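Ranmont Reading Room – Working Group Minutes

Last updated: Tue 16 January

Filed under: Minutes & Agendas > Library Shelf Group

Present: Teresa Zieliński (chair, also taking notes), three from the Gruber Street side, two from Enau. Apologies received from the school.

1. Last minutes
Read, agreed. One correction – October book sale made $700, not $70. Fixed in the file copy.

2. Shelving
Zolberg quote for the back wall is in. Higher than hoped. Delivery 40 days from order. Two people want adjustable shelves, one says fixed is sturdier. Went back and forth a while. Teresa to ask Zolberg for a price on both, bring to next meeting.

3. Yellow covers
Long item. Yellow is the local history section, stays that way. Agreed these get stood upright and not stacked flat, thick ones included. Thin booklets are the problem, they slump when the shelf is half full. Bookends to be bought, plain metal, max $90 for the lot. Enau branch has spares maybe, will check the cuboard first.
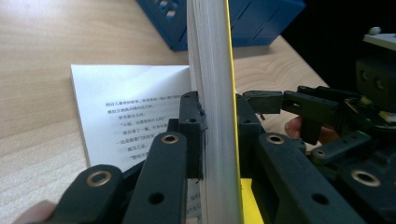
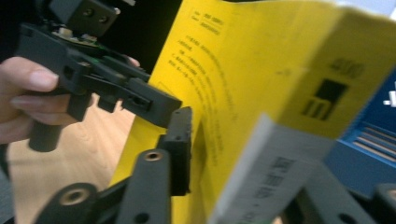 4. Labels
Spine labels don't fit on the thin ones. Options – front cover bottom left, or inside only. Vote: front cover. Pencil number inside as well. No tape on the older items, please, it lifts the color off. Question about who relabels the ones already done wrong. Left open.

5. Loans
Loan period for local history was 2 weeks, some want longer. Gruber Street against, they get the complaints when things are late. No change for now, look at it again in spring. Reference copies stay in the room.

6. AOB
– Side door sticks again. Reported.
– Donations box is full, needs sorting befor next meeting. Duplicates to Enau.
– Key list out of date, send Teresa your name if you hold one.

Closed early, room needed. Next meeting same place, agenda items to Teresa the week before.

Contact the Reading Room | © Ranmont Reading Room | Back to top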